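From: Darragh Costello
To: bread list
Date: 07/03/2024
Subject: Re: Knotted rolls on a tiled top

Muchen Wei wrote:
> I've gone over to shaping on tile completely. No flour, no oil,
> the dough never sticks, and the knots hold better than they ever
> did on wood. Floline say the same in their leaflet. 18 rolls last
> time and every one kept its twist.

Muchen, I'm glad it works for you, but I have my doubts. Floline sell tiles, so they would say that. A glazed surface is easy to wipe, I'll give you that, until you get to the grout. Have you ever tried getting dried dough out of the lines between tiles? I have, with a cocktail stick, and I went back to my board.

As for the knots holding better, I can't see how the table comes into it. A twist stays put if the strand is long enough and you tuck the end under.
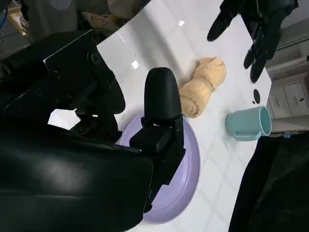

Sanne Van Hecke reckons the cold is what matters, and that a stone slab or even a baking tray out of the fridge would do the same job for nothing. She may be right – I'd like to see two batches from one lot of dough before I believe any of it.

And please, what flour? Last October we had 9 messages on shaping before anyone mentioned theirs was half rye.

Darragh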